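Progress report no. 2 to the Garklow Fund
Project: Soft object handling, Skakeck workshop
Report written by Sille Hauksdóttir
April 12, 2022

1. The open day

In our January report we promised one public demonstration before the summer. We have now held it, in the large room at Vachon, and this report is mainly about that day. The spending table is sent in a separate file.

We had 27 registered guests, most of them from small repair and packing companies in the Drurkden area. Two teachers from the technical school came also, and they stayed until we closed. We had planned a tour of 20 minutes for each group, but the groups asked many questions and the last one started late. For the next time we will plan longer tours.

2. What we demonstrated

The first station was simple sorting of boxes. It is old work for us and the guests went past it quickly. The second station was about cables and other thin things that change their shape when you touch them. This is the part which the Fund supports, and it also got the most interest. The guests could follow the view from the gripper on a big screen - several said they understood the difficulty better from the screen than from my talk.
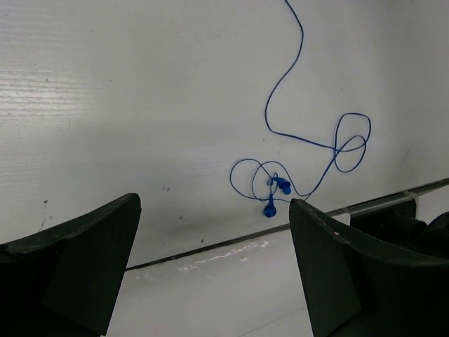 Gripper view at the cable station: blue wired earphones against the white wall, fingers open.

A cord like this one makes loops which lie over each other, and the arm must choose where to take hold. One guest asked why we do not simply use a thicker cable. I answered that thick cables are easier, but the companies who write to us have mostly thin ones. She works with returned electronics, so she agreed with this quickly.

3. Status of the work

Until now we have recorded 1,278 grasp attempts with thin cables. The notes for these are complete, except for one week when our log program was not working well. We are filling in that week by hand.

The gripper fingers are the same pair as in January. A new pair is ordered, with a softer surface on the inside. The supplier has moved the delivery once already. If it moves again, I will inform you by mail and we will continue with the old ones.

4. Costs of the day

The open day cost 3,910 euros in total, with room, transport of the arm and food. It is a little over our plan. The transport was more expensive than the offer we received first, and we covered the difference from our own workshop budget. We do not ask for additional money.

5. Next steps

- Mount and test the new fingers when they arrive.
- Visit two of the companies from Drurkden who invited us.
- Send you the guest comments, which are now being typed.

I would also like to ask if somebody from the Fund can join one of the company visits. Please write to me which weeks are possible for you.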